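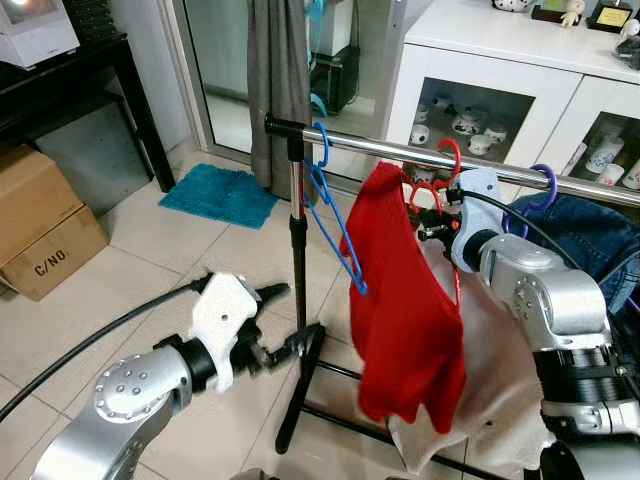 Fig. 4. Garment rail with plastic hangers in place.

4.1 Positioning the rail

1. Choose a level area of hard floor. Tiles are suitable. Keep the base off mats and rugs.
2. Spread the legs of the tripod base fully before raising the pole.
3. Set the rail height and tighten the black clamp by hand. Do not use pliers.
4. Check that the end cap is pushed fully home.
5. Leave a gap of 30 cm between the rail and any curtain, glass door or cabinet.

CAUTION: Do not move the rail while it is loaded. Remove all garments first.

4.2 Hanging garments

1. Place the heaviest items, such as denim, directly above or close to a leg.
2. Put the hanger inside the garment before lifting it to the rail. Knitwear should be supported at both shoulders.
3. Hold the hanger by the hook and lower it over the rail. Let go only when the hook is seated.
4. Keep hangers 10 cm apart when drying clothes.
5. An empty hanger may tilt on the rail. Straighten it before use.

Note: Heavy wet knitwear stretches on a hanger. Dry it flat and hang it afterwards.

CAUTION: Maximum load 10 kg, spread along the rail. Never hang the full load at one end.

Check the clamp again after the first 30 minutes under load, and retighten if the rail has dropped.

Wistley garment rail, user guide. Revised 17/06/2018.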